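How to Clean and Refresh a Light Wood Desktop
Posted Jan 3, 2012

Pale wood tops pick up a gray film from hands, mouse pads and coffee. Most of it comes off with soap and water. Set aside an hour for the cleaning and leave the desk alone overnight if you plan to wax it.

What you need
Two cotton cloths
Mild dish soap
A soft brush or an old toothbrush
Clear furniture wax (I use Trilport)

First find out what the finish is. Put a drop of water on a spot near the back edge. If it beads up, the top is sealed and you can go on. If it soaks in and leaves a dark mark, the wood is oiled or bare, and you should use a damp cloth only.

Step 1. Unplug everything and pull the cables out through the grommet. Take the plastic liner out too, if there is one. Dust packs in under the lip.

Step 2. Mix a teaspoon of soap into a quart of warm water. Wring the cloth out hard. Wipe with the grain, one strip at a time, overlapping a little.

Step 3. Brush around the rim of the cable hole with the toothbrush, nearly dry. Do not let water run into the cut edge, which is usually unsealed and will swell.

Step 4. Wipe again with plain water and dry with the second cloth.

Step 5. Look across the top toward a window or lamp. Streaks and leftover soap show up in the shine, so go over any dull patches again. Check the strip by the far edge, next to the cable hole, where it is easy to miss a spot.
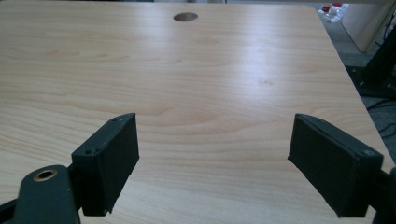
Marta wrote in to say that paste wax left white crumbs in the grain of her Wokus desk, and that a hair dryer on low and a clean rag got them out. I would keep the dryer moving.

Step 6. If you are waxing, use a very thin coat, wait 14 minutes, and buff. Put the cables back the next day. One coat in October lasted me through the winter.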